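Notes for the May talk, Brekke shared workshop

Start with the fingers! Two plates, a pad on each, teal housings behind. Say how much fun the first build was (17 evenings, mostly swearing at screws).

Then the bench, slower.

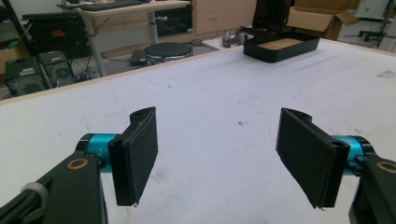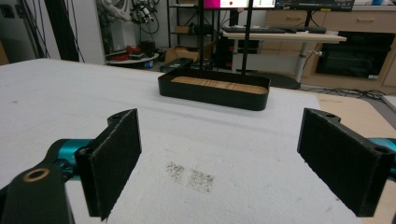
Pads facing each other, tray further back. Pause for questions. Natalina Vitale asked at the run-through whether softer pads would wear faster, and I still owe her an answer. Nearly 300 grips logged so far, so come back to it.

Finish on cost.

Comments

Marcus: Loved this, any parts list?

Jo: Same!

Filed under: Making things, Robots

Contact us | Back to top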